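Lost and Not Very Found: What Happens to Things Left Behind on Campus
Term project report, Introduction to Social Research
Huguette Desjardins

1. Why lost property

My first proposal was on housing affordability. My instructor pointed out that others had already written on housing affordability, several of them with funding. I went home to think, left my umbrella on the bus, and had a topic by supper.

The question I settled on is a small one: when something is handed in to a campus lost property counter, does it ever get home? A second question crept in later, which was why people don't come looking. I had assumed they did. I certainly phoned about the umbrella.

2. Where the numbers come from

The campus has 4 lost property counters, and they don't talk to each other. The library counter keeps a spreadsheet. The gym keeps a binder. The student centre uses a program called Trullum, which was bought for booking meeting rooms and still asks how many chairs your lost mitten will need. The science building has a drawer and a person who remembers things.

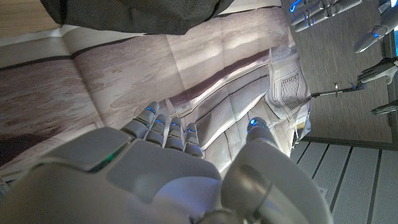
I was allowed to copy the records for one school year, up to the end of June, with names removed. Copying the binder took longer than everything else put together. Whoever filled it in over the winter had handwriting that leaned further as the shift went on, and there is one entry I've read as either "grey toque" or "gravy tongs." I coded it as clothing.

Once duplicates were taken out, the records came to 1107 items. The drawer is not included. I asked the person who remembers things for an estimate and was told "lots."

3. What got home

Of the 1107 items, 505 were claimed by an owner. That is a little under half, and it was better than I expected, though the average hides a good deal. Phones and wallets nearly always went home. Keys did worse, which surprised me until I thought about my own keys, which have nothing on them to say they're mine. Single gloves had the worst record of anything. A pair has a fighting chance, but a single glove just moves in.

Water bottles were their own problem. The gym stopped logging them partway through the winter term, writing only "bottles" and drawing an arrow down the page. I left the arrow out of the totals, so the real share of things that never got home is probably higher than my figures suggest.

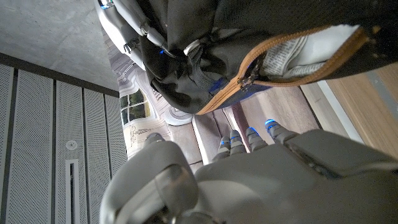 The counters also differ in how long they hold things. The library keeps items until the end of term. The gym keeps them until the shelf is full, a policy with no fixed date but a very clear shape. Unclaimed clothing from both goes to the Skalluvora thrift shop, where I found a scarf I'm fairly sure I had already entered in my own spreadsheet. I did not buy it. It seemed like a conflict of interest.

4. Why people don't come looking

I put up a short survey and did 3 longer interviews. The most common answer was that people didn't know there was a counter. The next was that they knew about one, tried it, and didn't know about the others. A fair number said they'd felt silly asking. One person had walked past their own hat on a shelf every day for a month because going in would mean admitting it was theirs.

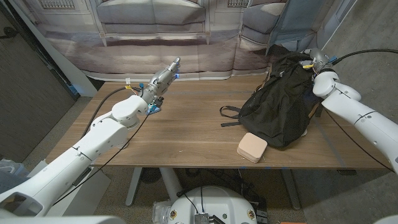

Kang, reading a draft of this section, objected that I was being too hard on the owners, and that nobody is going to visit every counter on campus for a hat that cost less than lunch. The counters should share one list, Kang said, and then we'd find out how many people really don't care.

I think that's fair, and I've rewritten the recommendations to suit. My earlier version suggested a poster.

5. Recommendations

Put all the records on one shared list, with the same headings, including the drawer. Post the list where students already look. Agree on a single holding period. Give Trullum back to the meeting rooms.

If there is money for it, hand out name labels during orientation week. Key tags would do more good than anything else I looked at.

6. Limits

One campus and one year is not much to go on. The survey was answered mainly by people standing in line at the Orkska coffee stand, who may be more patient than average. I also have a personal stake, as the transit office has not yet called about the umbrella.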